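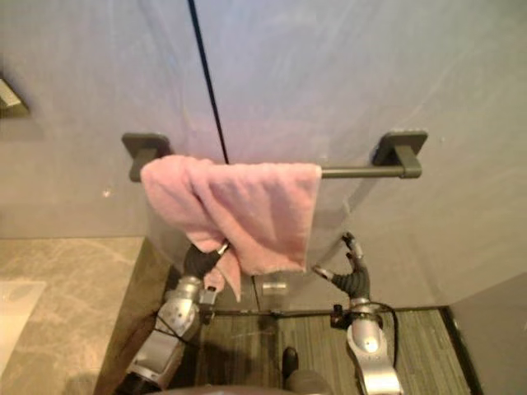

Movilus Wall Rail, 475 mm
Single rail with square mounting plates

The Movilus rail is a fixed single bar for bath towels, sold as a complete set with both end brackets, wall plates, screws and plugs. It is made for solid masonry, tiled masonry and stud walls with backing. It is the middle length in the Movilus line and shares its brackets with the other lengths, so spare parts fit all of them.

Specification
Length between bracket centers: 475 mm
Bar: round stainless steel tube, closed ends
Brackets: two, square, cast zinc
Clearance, wall to back of bar: 2 in
Rated load, static, evenly spread: 27 lb
Finish: Clirnach powder coat, baked
Fixing: concealed, two screws per plate
Intended use: indoor, wet rooms included

Finish
Clirnach is a polyester powder coat with a fine texture. It is applied over a zinc phosphate layer on the brackets and over a blasted surface on the tube. Color is checked by batch against a master plate. Parts from different batches are within tolerance but may differ slightly when mounted side by side, and customers fitting several rails in one room should order them together. The batch code is printed on the carton label and stamped on the back of each wall plate.

The coat is tested at 2,000 wipe cycles with a damp cotton pad under fixed pressure. The pass mark is no change in gloss at arm's length and no bare metal under a loupe. Scouring powder, steel wool and descalers containing hydrochloric acid are outside the test and will mark the surface.

Mounting
Hold the paper template to the wall and level it. The template shows four hole centers and the outline of both plates. On tile, keep the holes clear of the grout joints where the layout allows it, and start each hole with the drill's hammer action off.

Fasten the wall plates finger-tight first. Slide the brackets onto the bar, set the assembly over both plates, and check that it seats without force. Remove it, tighten the plates, then refit and turn in the set screw on the underside of each bracket with the hex key supplied. Do not overtighten -- the set screw only keeps the bracket from lifting off and carries no load.

The plugs in the box are for concrete, brick and block. For drywall, fix into a stud or a wood backer. Hollow-wall anchors are not supplied, and the rated load does not apply when they are used.

Height is a matter of choice. The template carries a mark for 48 in above the finished floor, which suits a bath towel folded once over the bar.

Care
Wipe with a soft cloth and mild soap, then dry. Check the set screws once a year. If a bracket has worked loose, take the rail down and check the wall plate before tightening anything.

Spare parts
Bracket with set screw, left or right (same part)
Wall plate with screws and plugs
Bar only, 475 mm
Hex key
Touch-up bottle, Clirnach

Bars are not cut to order. A bar shortened on site can be used, but the cut end must be sealed with touch-up paint before assembly.

Related products
Pirkach double rail -- two bars on a deeper bracket, same finish, different wall plate. The plates cannot be swapped.
Sivakumar robe hook -- single hook on the same square plate as the Movilus. Uses the same hole spacing, so it can replace a bracket position left over from an older rail.

Changes
The August production run moved the set screw from the side of the bracket to the underside. Older brackets can be paired with newer ones on the same bar. The template was redrawn at the same time, and the earlier version should not be used.

Technical questions: Jussara Toledo, product support. Please give the batch code from the carton or the wall plate.

Page revised 2026-02-22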